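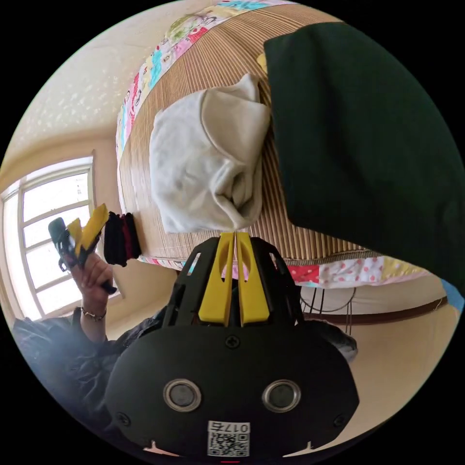

Gripper 017, fingers together, with the washing on the bed and its twin on the left.

Gripper jumps from "closed" to "half open" mid-fold, log looks fine

Asked in Hand-held Tools and Grippers, 3 replies

tostix_tinkerer

I have a pair of hand-held grippers, the black kind with the yellow slotted fingers, and I use them to record laundry folding for a robot arm that currently folds like a raccoon. Firmware is whatever Hellance shipped in October.

The fault: I squeeze, the fingers close on the cloth, the log says closed. A few seconds later the log says half open, and stays there until I let go completely. The fingers have not moved. I'm looking right at them. The cloth is still in them. According to the file I am holding up a pillowcase by willpower.

It happened in 13 of 51 recordings, always on the same gripper, the one with 017 on the sticker. The other one behaves itself and I resent it.

Things I have tried:

Recalibrating, twice.
A different cable.
Swapping hands, in case it was me. It was not me.
Wiping the fingers down with a damp cloth and a stern expression.

I replayed one of the bad recordings on the arm, at low speed thank goodness, and it let go of a shirt, then carried on folding the air with great care. Nothing broke. I would still like it not to do that when it's holding something heavier than a shirt. Is this the sensor, the firmware, or a curse?

firnlow_basement

Reinstall the firmware. Fixed mine.

tostix_tinkerer commented: Was yours doing the same thing?

firnlow_basement commented: No, mine wouldn't turn on.

wei_bench_notes

I had this on one of mine and it was mechanical. Before you open anything, do this with the power on and the live reading up on your screen:

Close the fingers on nothing and hold them there. Watch the number for a full minute.
Now do it again with a folded towel between them.
Keep squeezing and push the fingertips gently sideways, first one way, then the other.

If the number holds steady on nothing and jumps when you push sideways, the little magnet that the position sensor reads has come loose in its seat. Thick cloth twists the fingers a hair, the magnet shifts, and the reading lands somewhere else. It would also explain why recalibrating does nothing for you. You calibrate with empty fingers, and with empty fingers it's a model citizen.

The repair is dull. Power off, open the housing, clean out the magnet's seat, one small drop of glue, leave it overnight. Go easy on the glue. I did not go easy on the glue, and I now own a gripper that is permanently and very accurately closed.

Throw out the bad recordings, too. I tried patching the numbers by hand in 7 of mine and the arm picked up a small nervous twitch from them – took me longer to get rid of than recording new ones would have.

tostix_tinkerer commented: Steady on nothing, jumps on the sideways push, every single time. Opening it tonight. Glue is being applied with a toothpick and I have hidden the rest of the tube from myself.

tostix_tinkerer commented: Back after 3 evenings of folding. No jumps so far. The arm still folds like a raccoon, but a raccoon with good data.

old_relay

Whatever the cause turns out to be, please don't replay unchecked recordings on an arm with anything under it that you care about. The arm believes the file. If the file says let go, it lets go, and it doesn't look down first.

Set the software to stop when the finger reading changes by more than a small step while the trigger hasn't moved. If your log keeps the two as separate columns, you can run the same check over the old files and find the bad ones without watching them all. Stand next to the stop button for the first run after the repair. Next to it means within reach, which in my case was learned with a full laundry basket and a flight of stairs.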